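Keeping Lids On: Clip-Lock Food Containers in a Shared Kitchen

Project report, Home and Consumer Studies, second year
Gøran Nygård and Britt-Marie Halvorsen

1. Background

The shared kitchen at Firusholm serves two corridors of student rooms. Most of the people who cook there make more than they eat in one go, and what is left over goes into plastic containers in the fridge. When we asked residents what annoyed them about the kitchen, we expected to hear about the washing-up. The more common answer was lids: lids that had gone missing, lids that had warped and lids that looked shut but leaked soup over the shelf below.

We decided to look at clear plastic containers with clip fastenings, which many residents already own or were thinking of buying. Our question was a simple one: do they stay closed in ordinary use, and what makes people stop using them properly?

2. What we did

The work was done in October and had two parts.

For the first part we lent containers to 24 residents and asked them to use them as they normally would. Each person got a short form to keep on the fridge door or in a drawer. They wrote down what they had stored, whether they had closed all the clips, and whether anything had leaked. In total we got 287 usable entries. Some forms came back with food on them and a few lines could not be read, so these were left out.

The second part was done at a table. We filled containers with water up to a line drawn 2 cm below the rim, closed them, laid them on their side on kitchen paper and left them while we had lunch. We then looked at the paper. The same container was tested clean, then with a smear of cooking oil along the rim, then with a few grains of cooked rice on the rim.

3. Results

Most entries on the forms reported no trouble. Leaks were reported in 11 entries, and in nearly all of these the person had also written that one or more clips were left open. The usual explanation was being in a hurry in the morning. Two residents said they left a clip open on purpose when the food was still warm, and then forgot about it.

In the table test the clean containers left the paper dry. Oil on the rim made no difference that we could see, but it made the lid slide about while we were trying to line it up. Rice was worse. A single grain in a corner was enough to let water through, and it was easy to miss, even when we were looking for it.

We also noticed that how a person presses on the lid matters. Gøran pressed in the middle and then closed the clips, and the corners sometimes sat too high. Britt-Marie went round the edge with her thumb first - this was slower, but she never had to open a clip and start again.
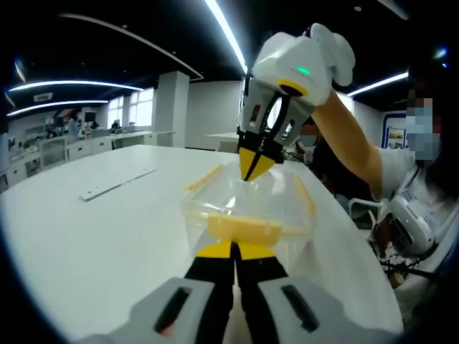

Figure 1. Clear container with a yellow latch tab, on a white table.

4. Discussion

The containers themselves did what they should. The problems came from closing them badly or from bits of food on the rim, and both can be dealt with by wiping the rim before the lid goes on. Being able to see through the walls was mentioned by several residents as a good thing, as they did not have to open the container to find out what was inside.

A weak point of the study is that people filled in the forms themselves. Someone who leaves clips open may also be someone who does not write it down. We only tested with water, and a thick sauce would probably behave differently. We did not look at freezing or at the dishwasher, although Britt-Marie's own lids at home have suffered in the bottom rack.

5. Suggestions for the kitchen

- Keep a cloth by the fridge for wiping rims.
- Store each container with its lid on.
- Put anything runny on the lowest shelf.

The forms and the table test notes are in the appendix.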